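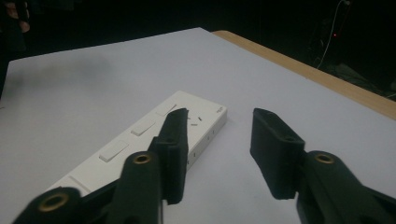
Tue 10 May
Hand-held gripper, unit 2, Nusden workshop. Linkage service and return to use.

The unit was taken out of the collection rota at the end of last week following two entries in the fault sheet. Both entries reported that the jaws no longer closed squarely on flat-sided objects, and one of them added that the left jaw moved later than the right when the trigger was first pressed. The work covered by this entry is the inspection of the linkage, the replacement of worn parts, the alignment of the jaws and the trial on the white table. The power strip with the four rocker switches was used as the trial object, with the jaws open and the room lights low, as the switch task is normally run. The brass-colored inserts at the pivots are the parts to which most of this entry refers.

Condition on receipt

The unit had completed more than 2000 cycles since its last full service, according to the log kept by the Fluteck counter. The housing was sound. The screws holding the camera mount were tight and their paint marks had not moved. The trigger returned fully when released, although with a light scraping noise near the end of its travel.

With the trigger fixed at half travel, each jaw was pushed sideways by hand. The right jaw showed very little play. The left jaw moved freely enough for the movement to be felt at the tip and seen against a rule. It was measured with the feeler set at the tip and came to just under 2 mm, well outside what we accept. The play was traced to the pivot nearest the base of the left finger. The lower pivot on the same side was satisfactory.

The finger pads were dirty but usable. A dark film had built up on both flat faces, probably handling grease mixed with dust from the cardboard parts used last month. It is recorded here as a possible cause of the slipping that was noted on the fault sheet and put down to the linkage.

Disassembly

The left side was taken down first and the right side only afterwards, so that one assembly was always available for comparison. This order is not written in the Grirnus service sheet, which calls for both sides to be removed together. It is suggested that the sheet be changed. The arms on the two sides look alike when they are on the bench, and unit 1 was put back together with them exchanged in the winter, which cost an afternoon.

The pivot pin on the left came out with light finger pressure. It ought to need the drift. The pin itself measured correctly along its whole length and was kept. The insert had worn to an oval, with the long axis in line with the closing force. There was a small amount of black dust in the bore, presumably from the arm material. The arm was wiped clean and checked under the bench lens for cracks around the seat of the insert. None were found.

The scraping noise came from the trigger rod. A burr on the rod was catching the edge of the guide, and was dressed with 600 paper and wiped down. The guide was left alone.

Replacement of inserts

New inserts came from the Gavrilă stock drawer. Colleagues should note that the drawer holds two lengths that look the same from the front. The longer type stands proud of the arm and will hold the joint stiff, and it is easy to mistake this stiffness for a good fit. The short type is the correct one. The labels on the drawer have been rewritten, and the long inserts have been moved to the cabinet under the press.

The inserts were replaced on both sides at the finger pivot, although only the left was worn. The lower left pivot was left as found. It will be looked at again at the next service and should not be disturbed before then unless play is felt.

Procedure as carried out:

Support the arm on the soft block with the outer face up.
Push the old insert out from the inner face using the hand press. Do not strike it.
Clean the seat with a dry swab only. Solvent has softened the edge of the seat on an earlier arm.
Start the new insert by hand and check that it is straight from two sides.
Press until flush. Stop at once if the arm begins to bow.
Fit the pin dry and swing the arm through its full range before adding any grease.

The right insert went in straight at the first attempt. The left started at a slight angle, was removed, and was started again. A faint mark remains on the outer face of the left arm from this. It does not affect the joint, and is mentioned so that it is not taken for a crack at the next inspection.

A small quantity of the light grease was applied to each pin. The amount used last time was too generous, to judge by the dust collected at the joints.

Jaw alignment

The two jaws were closed on the gauge block and viewed against the light panel. Before adjustment there was a thin wedge of light toward the tips. The stop screw on the left linkage was backed off, the jaws were allowed to settle on the block, and the screw was brought in again until it just touched. The wedge of light closed evenly. The lock nut was tightened with the jaws still on the block, and the check was repeated, as tightening the nut had turned the screw slightly on the first try.

Closing force was measured at the pads with the spring gauge. The reading was 14 newtons at full trigger, the same on three pulls in succession. The sheet allows a little above and a little below this, and no change was made to the spring.

The pads were cleaned with alcohol and left to dry with the jaws open. They were not replaced. A new pair has been placed in the unit's box in case slipping is reported again.

Camera and view

The camera was not removed. Its view was checked after the linkage work, as the position of the fingers in the picture is used in processing and a change of stop screw can shift them. Both jaws come up from the lower edge of the view at open trigger, one on either side, with clear table between them. The base of each finger and the pivot inserts remain in view. This is the arrangement wanted. If an insert disappears from view at open trigger, the mount has moved and the unit should be withdrawn.

Exposure was left at the setting used for the dark room. It was noted that the white table holds enough detail in this light for the raised edges of the switches to be made out, while the room beyond it is almost entirely black. That is acceptable for the switch task. It would not be acceptable for any task that makes use of objects away from the table, and the lights should be brought up for those.

Trial

The strip was placed diagonally on the table. The trial sheet calls for approaches from both ends, pressing at each switch with one jaw, a light grip across the body of the strip, and release without dragging.

First run: the approach was good and the jaws met the body of the strip together. The late movement of the left jaw reported on the fault sheet was not felt. On release the right pad stayed on the housing for a moment before letting go. This was put down to alcohol not fully dried from the pad, and the run was stopped.

Second run, after a wait: grip and release were clean from both ends. Pressing a switch with the tip of the left jaw gave no sideways movement that could be felt at the handle. The same test with the right jaw gave a similar result.

Third run: repeated with the jaws deliberately off center, so that one side touched first. The linkage took up the difference and closed without a jerk. Before the service this was the case that showed the fault most clearly - the jaw would stop, then jump.

The strip is not to be connected to the supply during switch trials. This has been the rule since the task was started, and a line to that effect has been added at the top of the trial sheet, where it was missing.

Points still open

The late movement of the left jaw has been attributed to the worn insert. The burr on the trigger rod may also have played a part, and the two were corrected on the same day, so the share of each cannot be stated. If the fault returns on another unit, the rod should be dressed first and the jaws tested again before the inserts are touched.

The cycle counter does not record which jaw meets the object first. Most of our operators approach from the same side, and the left finger pivot is the one that has worn on both units serviced so far. It would be useful to keep the worn inserts with a note of the side they came from. Today's pair is in a labeled bag in the box for unit 2.

The Grirnus sheet gives no interval for the inserts. Until there is a better basis, play at the tip should be checked at every weekly clean and written down even when it is small.

Order placed with Gavrilă for short inserts. Only enough for one further service remain in the drawer.

Status: unit 2 released for use on the switch task. Spare pads in box. Fault sheet signed off, both entries. Lower left pivot to be inspected at the next service.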